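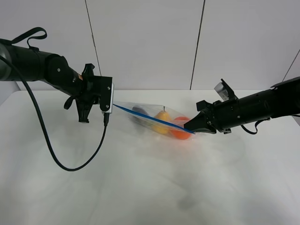

Ticket 291 – Right arm lets go of zip bag during open day demo
Opened by: Liliana Martinelli
Assigned to: Benito Urquijo
Site: Brokley
Status: Open, waiting on parts

What's happening

Hi Benito, me again! We've got the Irkau visitors coming on 2024-01-08 and the bag demo is playing up. It's the one with the fruit in a clear zip-top bag – both arms take hold of the blue zip, one at each end, and pull it nice and straight. The left arm is fine, I could watch it all day. The right one keeps losing its end just as the zip goes tight, and then the whole bag flops over and the pear rolls into everything else.

Gianni says it was perfect before the Christmas break. I wasn't here for that so I can't swear to it, but he did run it for the Morelli lot and they went away happy.

What I've tried so far

1. Restarted both arms and the controller. No change.

2. Re-homed the right arm and ran the Flustlow calibration again. It passed, green ticks all the way down, and then dropped the bag on the very next go.

3. Swapped to a new bag out of the box of 1,000 in the store room. A bit better for a few runs (new zips are stiffer, I think), then back to slipping.

4. Put the grip force up to 40 on the right side. It holds longer but I don't like the noise it makes, so I've put it back where it was.

5. Had a look through the wrist camera with the fingers over the bag. The picture is very soft close up. I can tell the orange from the yellow pear behind it, but the folds in the plastic are a blur with bright glints all over, and I wonder if the glare is upsetting the bit that looks for the zip. 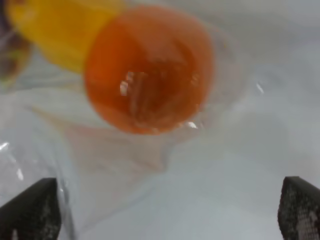 6. Turned off the lamp nearest the bench. Two good runs, then a drop, so I wouldn't call that a fix. I've left it off anyway.

Reply from Benito Urquijo

Thanks Liliana, that's really useful. Leave the force alone, please! I think you've got two things going on: a worn tip on the right gripper and a camera that wants refocusing. Osvaldo has a spare pair of tips and will bring them over. Can you give the lens a wipe in the meantime and send me the log from step 2?

Update from me

Lens wiped, log attached. Picture's no sharper that I can see. If the tips don't get here in time, Gianni and I will start the visit at the other bench and do the bag last – Ermanno is happy to talk for longer if we need him to. I'll add a note once the new tips are on.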